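How do I stop pliers from rusting in an unheated garage?

Every March I open my toolbox and half of it has gone orange. I wipe things down and toss them back in the drawer. Is there something cheap I can do? I don't want to spend $75 on a dehumidifier.

Saoirse Keogh

Hi Saoirse! I had the same trouble for years - my garage floor sweats all spring. Wipe the metal with a little light machine oil on a rag, work a drop into the pivot, and keep tools off the concrete. I leave mine out overnight before they go in a drawer, especially if I've been working in the rain.
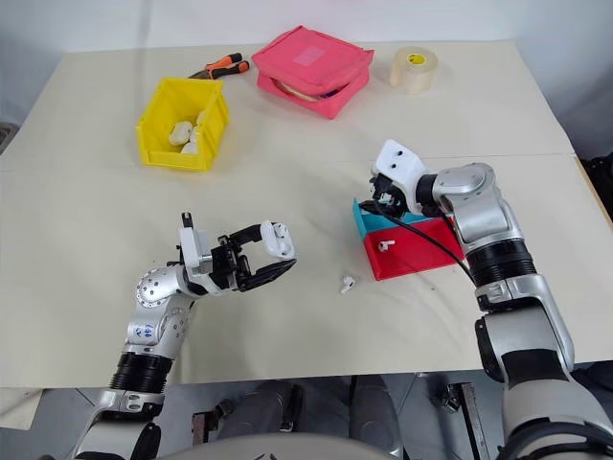

Orange-handled pliers next to the yellow bin.

Silica gel packs help too, but you have to dry them out again. I do mine every 2 months or so and forget half the time.

Hamish Innes
Posted September 10, 2019

just buy new ones, mine were cheap and I've had them forever. WD-40 works ok I guess

Baxter31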